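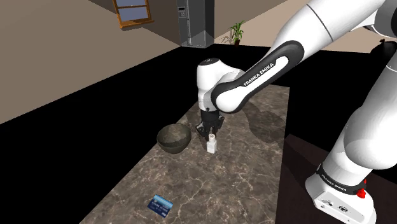 How should a counter be laid out before a student team practices a kitchen pick-up task?

Set out only the items named on the task sheet, and leave open space on every side of each one. Objects placed close together are harder to grasp separately, and beginning teams should start with wide spacing.

The following tips are issued to teams in the Bustdale Schools Kitchen Task Competition, which opens in June. They apply to simulated runs in the Lei software and to the practice counter in Room 260.

Preparing the counter
Wipe the surface with a damp cloth and dry it fully. Crumbs under a flat item will tilt it. Bowls are to be placed first, then bottles, then flat items such as cards.

Flat items
A card lying flush on stone offers very little edge to grip. Teams may slide it to the side of the counter and take it there. Folding or bending a card is not permitted.

Bottles
Tighten the cap before each run. Approach from above with the fingers open, and lower slowly. Practice bottles are to be rinsed and stored with the caps off.

Bowls
Grip the rim at one point only. A bowl with a rough finish should be washed with a soft brush, as residue collects in the texture.

Saving work
Each simulated run must be saved under the team number before the next is started. Rosero Team 77 and other returning entrants keep the number they were assigned last season. Files left unnamed are removed at the end of the session.

Closing the session
Return all items to the Bredima cabinet, shelf 2. Towels are placed in the bin beneath the sink. Replacement cards may be requested from the workshop office, extension 802.

Revised 10 May 2024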